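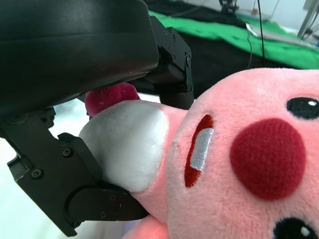

Spring at the Tool Library

Apr 17, 2021

The Durkier Tool Library is open again for collections and returns. The shelves have been re-labelled over the winter and the catalogue now matches what is on them, which it had not done for some time. We hold 416 items. A few that were listed twice have been taken out of the catalogue, and a tile cutter that was not listed at all has been put in.

Collections are from the side door on Walasus Lane. Please book before you come. If you turn up without a booking we may still be able to find what you want, but those who have booked will be served first. Returns can be left in the porch during opening hours, with the tag still tied on. Please don't leave anything there overnight. We lost a good spirit level that way last autumn.

Loans are for two weeks. You can renew once if there is no one waiting. Hedge trimmers, the carpet cleaner and the wallpaper steamer can't be renewed between now and the end of May, as all three have a waiting list.

Membership stands at 123 households. The yearly fee stays as it was, and anyone whose membership ran out while we were closed will have the lost months added on at the end. You don't need to write in and ask for this.

Screwdrivers and bits

The item we lend most is the mixed screwdriver set, and it is also the one that comes back in the worst state. Of the sets checked this month, most had at least one cross-head driver with a rounded tip. A worn tip slips, and once it has slipped a few times the screw is spoilt as well.
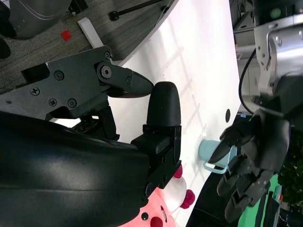 Before you borrow a set, look at the job and note down what kinds of screw are in it. Many people ask for "a Phillips" and find halfway through that they need something else. It is common to meet more than one type on a single part. The black plate in the photograph has several Phillips screws, and then a larger socket-head screw set in the pivot, so an ordinary screwdriver would get you only so far with it. For socket heads you will want the hex keys, which are in a separate roll on shelf four — ask for metric unless you know you need imperial.

Cross-head screws come in different sizes, and size matters more than most people think. A No. 2 driver fits the majority of screws you will meet in furniture and door fittings. Hinges on small cupboards, battery covers and the like often need a No. 1. If the driver rocks from side to side when it is sitting in the head, try another size before you turn it.

Pozidriv screws look much like Phillips but have a second, fainter cross marked between the main slots. A Phillips driver will go into one and will often turn it, but it doesn't sit properly and will slip under load. The sets now have a dab of blue paint on the handles of the Pozidriv drivers. Phillips handles have been left plain.

If a screw is stuck, push down hard and turn slowly. A drop of penetrating oil left for an hour will help with rust. Heat and hammers are best left for when you have tried everything else, and please don't use our drivers as chisels.

Bits that come back worn will be replaced from stock at no charge to the borrower. All we ask is that you say so when you return the set, so that it doesn't go straight out again to the next household. There is a slip in the lid for this.

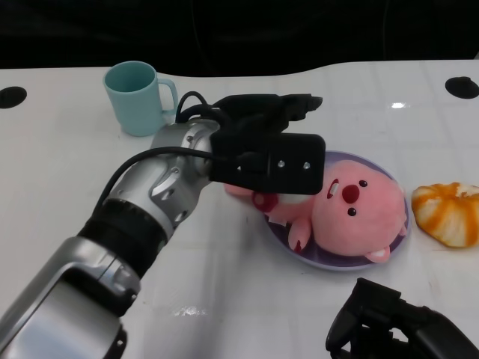 A pink soft toy on a lavender plate.

Shelving and storage

The new shelving from Zenine has gone up along the back wall. It cost less than we had set aside and the remainder has been spent on two lidded crates for extension leads. Leads should be returned loosely coiled and tied with the strap. Leads wound tightly round the elbow get kinks in them and we have had to throw two away.

Heavy items are now on the bottom shelf. The floor sander needs two people to lift it into a car, so please bring someone with you.

We are still short of clamps, especially long ones. If you have sash clamps you no longer use we would be pleased to have them, in any condition as long as the thread turns. We don't need any more claw hammers or paint trays. Petrol mowers can't be accepted because we have nowhere safe to keep fuel.

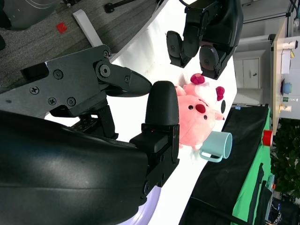 Can I borrow a tool for a neighbour who isn't a member?

The loan has to be in a member's name, and that member is responsible for getting the tool back on time and in working order. If you are happy with that, you may lend a hand with a neighbour's job using a tool you have borrowed. Power tools should be used only by the member who signed for them.

Other notices

The sharpening service starts again in May. Shears, loppers and kitchen knives can be brought to the side door, wrapped in newspaper with your name on the outside. We can't take serrated knives.

Rattanakul Hardware is offering members a discount on sandpaper, wall plugs and wood screws. Show your card at the till.

The orange drill case has come back without its charger. If you had it before Christmas, please look in your cupboards.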